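The Wiping-Down Rules

By the time Doina Milošević got to rule nine, the tea had gone cold in all four cups and Mirsad had stopped pretending to take notes. She did not mind. She had written rules for bakeries and for ferry kitchens and once, over a long wet June, for a place that pickled lemons, and in all those years she had never met a person who stayed awake past rule eight on the first reading.

"Nine," she said. "The arm shall not pass above uncovered food while carrying anything sharp, hot or dripping."

"Edik doesn't drip," said Mirsad Đorđević, who had named the arm himself and was inclined to take its side.

"Edik carries sponges, my dear. Sponges drip."

So they all got up, as they had done after every rule that morning, and went to look at the kitchen again.
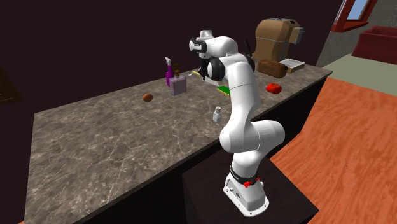
Should a kitchen arm go back to its resting place between one task and the next?

It should whenever a person is going to reach into its space, and at the end of every job, so that whoever walks in next knows where to expect it.

That was rule ten, and Lejla Hodžić had asked the question and Doina had answered it almost before they had all stopped walking, which pleased them both. Lejla was the youngest of them and had come to Farna from a hotel laundry, and she had a way of asking the plain thing that the rest had been stepping around since breakfast. Doina wrote the answer down just as she had said it, then crossed out "whoever walks in next" and put "any person entering," and then, after looking at it unhappily for a while, crossed that out too and put the first words back.

The trouble, if you could call it trouble, was that the old Khoo handbook ran to 177 pages and covered everything except what a tired person would do at the end of a shift. It told you how to space the warning labels. It told you, in a chapter Tarek Hamdan could recite with his eyes closed, how to fill in the form for requesting the other form. But if you wanted to know whether the arm ought to put the knife away before it fetched the salt, or afterward, you were on your own, and people had been on their own for a good many years and had come up with a good many different answers.

"Knife first," said Tarek. "Always the knife first. My mother would have told you that for free."

"Your mother had two hands," said Mirsad. "Edik has one. If it has to let go of the salt to pick up the knife, then somebody has to say where the salt goes in the meantime."

"On the counter."

"Where on the counter?"

They were quiet for a bit. It was a better question than Mirsad had meant it to be, and Doina turned to a fresh page - she was fond of a fresh page - and wrote at the top of it, in her round schoolgirl hand, Small Things and Where They Wait.

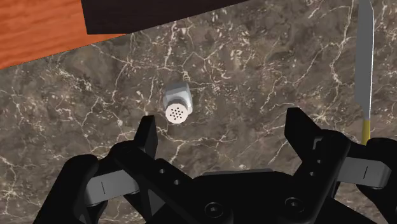 "A hand's width from anything with a blade," said Lejla, "and never so close to the edge that a sleeve could take it over."

"Whose hand?" asked Tarek. "Mine or Edik's?"

"Yours. You're the one who'll be reading the rule."

Doina wrote it down. Then she added that the fingers should be opened fully before the arm came down for anything small, and that it should come down slowly, and that if it missed it should lift away and stop after 2 tries. Mirsad wanted three. He argued for three with real feeling, walking up and down, and told them a long story about the summer he spent at Tandex, where an arm had been allowed up to 36 tries at a jar of mustard and had kept at it all through lunch while the whole crew stood around cheering it on. Lejla laughed until she had to sit on the step stool.

"And did it get the mustard?" Doina asked.

"On the last one," said Mirsad. "I never felt so proud of anything."

"It stays at two," said Doina, but she patted his arm as she said it, and in the margin, very small, she wrote the word mustard so that she would remember the story when she got home.

They went back to the table then. Tarek put the kettle on again, and Lejla read the new page aloud from the top, slowly, with her finger under the words, and when she came to rule eleven everyone was still awake.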